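How Does a Robot Hold On? Meet the Grippers!

Try something right now. Pick up a pencil. Then pick up a cup. Then pick up one single hair from your sleeve, if you can find one.

Did you notice what your hand did? For the pencil, you pinched. For the cup, your fingers wrapped around the side. For the hair, you probably needed your fingernails, and it may have taken a few tries. You used the same hand three different ways, and you didn't have to stop and think about it at all.

A robot has a much harder time. Most robot arms don't come with a hand like yours. They come with a plain flat end where you can bolt something on, and the thing you bolt on is called a gripper. Choosing the right one is a big job, and it's a really fun one too, because the only way to choose is to try them out!

At the Birndale workshop, engineer Rajitha Abeysekara spent the whole month of March doing just that. She had one robot arm, four kinds of gripper, and a big box of everyday stuff: spoons, sponges, socks, toy cars, brushes, bottles, bowls. Her question was simple. Which gripper is best at holding which thing?

The Four Grippers

The pincher. Two stiff fingers slide together and apart, like a crab's claw. The pincher is strong and quick, and it always closes in the same way. It loves things with flat sides.

The softie. Its fingers are made of squishy rubber, and they curl when air is pumped into them. A softie can pick up a ripe strawberry and leave it in one piece. It's not so great with heavy things, which bend the fingers and slide right out.

The sucker. (Yes, that's what the team calls it!) It's a rubber cup joined to a vacuum pump. Press it on something smooth, switch on the pump, and up the thing goes. Try it on a sock, though, and all you get is a rude noise, because air leaks in through all the tiny holes in the cloth.

The three-finger hand. This one looks the most like a real hand, and everybody wants to play with it first. It can pinch and it can wrap. It is also the slowest, because there are so many little motors to tell what to do.

What Makes a Good Test?

Suppose you gave the pincher a wooden block and the softie a bowling ball, and then said the pincher was the winner. That wouldn't be fair! To compare two things, you have to give them the same job, in the same spot, starting the same way.

You also have to do it again and again. If you throw a ball at a basket one time and it goes in, are you a great shot, or did you get lucky? You can't tell from one throw. So Rajitha gave every gripper 20 tries with each object, and she wrote down every single drop. Drops are useful. A drop tells you where the trouble is.

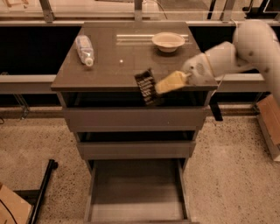 Holding something still is only the first step. Lots of jobs mean picking up a tool and using it, and that's where grippers get really interesting. Think of a paintbrush. You can't just grab it anywhere. Grab the bristles and you've got a handful of fuzz! The gripper has to close on the handle and leave the bristles free, like the white gripper with this brush. Look at the handle, too. It's flat and made of wood, so it has two sides to squeeze against. A round handle would be trickier, because round things like to roll between two stiff fingers.

There's another problem with tools, and you can feel it yourself. Hold a ruler right in the middle. Easy, isn't it? Now slide your fingers along to one end and hold it out flat. Feel how the far end wants to tip down? The ruler didn't get any heavier. It just has more of itself sticking out on one side, and that makes a twisting pull on your fingers. Engineers call the twisting pull torque (say it "tork"). A gripper that holds a tool near one end has to fight torque the whole time it works.

Squeeze, But Not Too Much

How hard should a gripper squeeze? Too soft and the thing falls. Too hard and the thing gets crushed. Somewhere in between is a squeeze that's just right, and it's different for every object.

Your skin is full of tiny sensors that tell your brain when something begins to slip. You squeeze a bit harder before you even know you're doing it. Some grippers have slip sensors as well, but plenty don't, and those need a person to pick the squeeze for them.

At Birndale they pick it with a dial that goes from 0 to 100. At 0 the fingers barely touch. At 100 they squeeze as hard as the motor can. Rajitha likes to start low and creep up a little at a time. A sponge was fine with a tiny squeeze. A metal spoon needed a lot more, because metal is slippery.

The slipperiness part has a name as well: friction. Friction is the grabby feeling between two things that rub together. Rubber shoes on a dry gym floor have lots of friction. Socks on a polished floor have hardly any, and that's why sliding in socks is so much fun. Gripper fingers often wear little rubber pads for this very reason. They're like sneakers for robots!

And the Winner Is...

When all the tries were added up, the team had dropped things 259 times. That's a lot of clatter! The sucker made 137 of those drops, and nearly all of them were cloth or things with bumps and holes.

So is the sucker the worst gripper? Wait a second. With smooth, flat things, like a plate or the lid of a box, it hardly ever let go. It beat all the others! The pincher did best with blocks and flat handles. The softie was the champion of fruit. The three-finger hand came second at nearly everything, and the team argued for a whole lunch about whether that made it the best or not.

What do you think? Would you rather have a gripper that's amazing at one job, or one that's pretty good at lots of jobs? Engineers don't all agree on this. It depends on what the robot will be doing all day.

Try It at Home: Be the Gripper!

You will need:
a pair of kitchen tongs
a pair of thick gloves or mittens
five things that won't break, such as a sock, a crayon, a plastic cup, a grape, and a paintbrush
paper and a pencil

Put the five things in a row on a table. Using only the tongs, pick each one up, hold it while you count to five, and put it back. Do this ten times for each thing and make a mark on your paper every time you drop one. Then put on the mittens and do it all over again with your mittened hand.

Which did better with the grape? Which did better with the sock?

Next, wrap a rubber band around each end of the tongs and repeat the test with the crayon. You've just given your gripper more friction!

For a real challenge, ask a friend to put a sheet of paper on the table, dip the paintbrush in water, and try to paint your initials while holding the brush with the tongs. Move your grip up and down the handle until you find the spot that gives you the neatest letters.

Words to Know

Gripper: the part at the end of a robot arm that holds things.
Friction: the grabbiness between two surfaces that touch.
Torque: a twisting pull.
Sensor: a part that notices something, such as a touch or a slip, and sends a message about it.
Vacuum pump: a machine that sucks air out of a space.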